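Subject: Re: [Karnden-list] Simulated episodes for the summer set
Date: 1st July

Annatjie Molefe wrote:
> Good news on the simulated side. The generator ran over the weekend
> and we now have 3,000 episodes of the pick task, all with success
> labels. The arm we have in the lab gave us 499 in the whole of June,
> and that was with people giving up their lunch hours. I propose we
> stop teleoperating for now, train on the simulated set, and keep the
> real episodes back for testing. If there are no objections I'll
> freeze the set as Cunitz 2 and start the first run.

I have objections, so please hold off on the freeze.

I don't doubt the number. What I doubt is that 3,000 of these are worth more than 499 of the other kind, and nothing in the message tells me why I should believe it. We did this once already with the Pistwood set. It was bigger than anything we'd had, the training curves looked lovely, and then the arm spent an afternoon pushing cartons off the back of a shelf. The write-up called that "a modest transfer gap."

I pulled a batch of 856 episodes from the server and went through the logs. A few things bother me.

First, the success label. As far as I can tell from the script, an episode passes if the object ends up more than a set height above its starting surface. That's all. An object that gets knocked into the air and happens to be high at the last step counts as a pick. I found some where the fingers never closed. I'd like to see the label require contact on both fingers for the final stretch, and I'd like somebody other than the author of the script to check it.

Second, variety. The room layouts are drawn at random, fine, but the starting poses are bunched. The arm nearly always begins with the fingers open and the object somewhere out ahead. We will learn to reach forward. We will learn very little about backing out after a bad approach, and backing out is what the real arm does all day long.

Third, clutter. The batch I went through is almost all single objects. I can't remember the last time we had one thing on a surface in the lab.

One camera view from the batch, so we're all talking about the same thing:

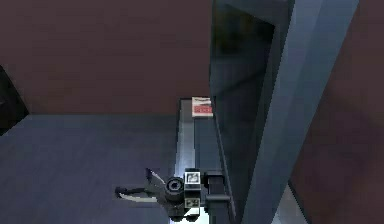

Annatjie Molefe thinks I'm being too hard on the look of it, and told me by phone that plain textures have never been what sinks a policy, that the markers on the wrist are there so the two setups can be lined up, and that if we wait for the renderer to get prettier we'll still be waiting next summer.

I'll give her the textures. I care much more about the geometry. There's a little red and white box at the far end of a narrow pale strip, with a big panel right up alongside it, and the fingers are still well short. That's a hard reach, and I'm glad to have it in the set. But what does the simulator do if the arm brushes that panel on the way in? In Au, the version we're running, the collision setting for fixed furniture is off by default. I couldn't find a line in our config that turns it on. If it's off, then every tight reach in the set may be teaching the arm that it can pass through cabinets.

So, what I'd ask for before anybody freezes anything:

- confirm the collision setting and post the config to the list
- rerun the success labels with the contact check
- keep teleoperating, even if it's only a few episodes a day
- train one run on the real episodes alone and report it next to the simulated one

That last one is cheap and I don't understand why we never do it. If the simulated set wins, I'll say so on this list and stop complaining - on this subject, anyway.

The notes on my 856 are in the shared folder, with the doubtful episodes marked.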